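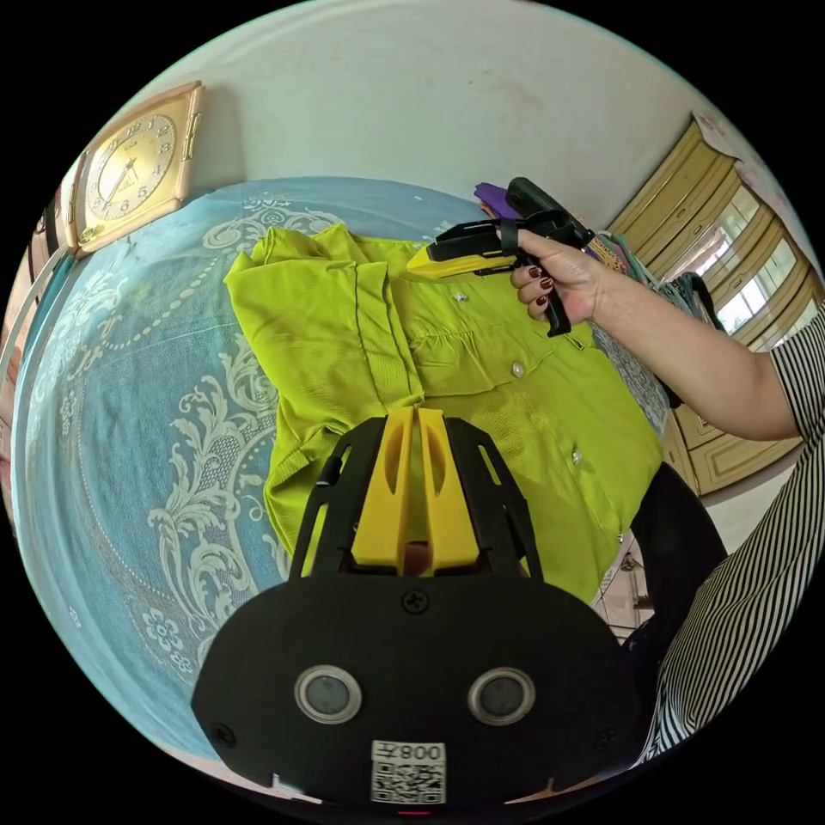 Attachment 1: yellow-green shirt on the bed

Filed under: Laundry > Dryers > Sensor drying > Solved

Tindau 331 stops early, clothes still damp

Opened by Manuela Marchetti, November

Hi all! I love this dryer, so please read this as a fan writing in. I've had the Tindau 331 for two winters and it has been wonderful with towels, sheets, everything. Then last week it started quitting on me. I pick Cupboard Dry, it says two hours, and after 21 minutes it plays the little finished tune and the drum light comes on. The clothes are warm on the outside and plainly damp in the seams, collars and cuffs worst of all.

What I've tried so far:
- emptied the tank (it wasn't full)
- cleaned both halves of the lint filter, then washed them under the tap and let them dry overnight
- turned it off at the wall for an hour
- ran a smaller load, shirts only
- ran a bigger load, shirts plus two bath towels

The bigger load did better! It got to almost an hour. Timed drying works perfectly, so I know there's heat. No error code at all. The washer is an old Idivo, spin set at 1000, and I haven't changed that.

Update 1, Muammer Güler (support)

Hi Manuela, thanks for such a clear list, it saves us both a lot of time. Timed mode working and sensor mode stopping short nearly always means the moisture bars. They're the two metal strips just inside the door, below the filter slot. Wet cloth touches both of them and the dryer reads that as "keep going." If they have a film on them, the dryer thinks the load is done.

Do you use dryer sheets or fabric softener? And has anything changed in the last month or so, like a new detergent? 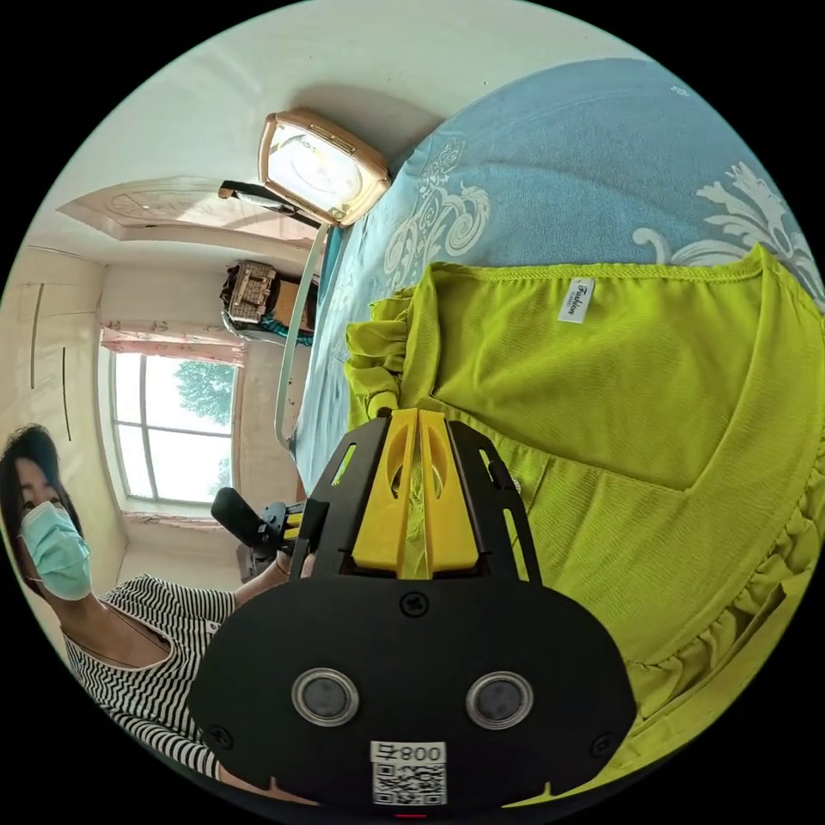 Attachment 2

Update 2, Manuela

Oh, this is interesting. Yes! I switched to Sundaram softener in October, and I've been pouring it in pretty freely. I would never have linked the two. I looked at the strips with a flashlight and they're dull, with a kind of rainbow shine when I tilt my head. How do I clean them without scratching anything?

Update 3, Muammer

White vinegar on a soft cloth. Rub along the strips, leave it five minutes, rub again, then wipe with plain water and dry them. No steel wool and no scouring pads. Unplug the dryer first. After that, go to Settings, then Dryness, and check that it's on the middle level. Some owners have it on low without knowing, as the door-side button is easy to bump.

Run one mixed load with at least one heavy item in it and tell me the time.
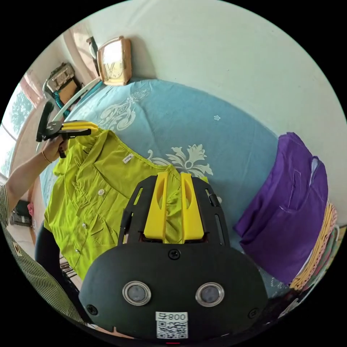
Attachment 3: on the bed

Update 4, Manuela

Muammer, you're a star! The first cloth came away gray and a bit waxy, the second was nearly clean. Dryness was on low, too, so I've put that back to the middle. Mixed load ran an hour and a half and everything came out properly dry, even the waistband on my jeans, which I'd given up on. I did a shirts-only load straight after and it held on until the collars were done.

Is softener okay at all now? I do like the smell.

Update 5, Muammer

Great news. Softener is fine at half the dose you were using, and wipe the bars once a month. Skip it for towels, they dry faster without it. I'm marking this solved. It will reopen if you reply.

Update 6, Manuela

Replying anyway, sorry! My sister in Nolness has the same dryer and the same complaint. I've sent her the vinegar steps and told her to look at the dryness level.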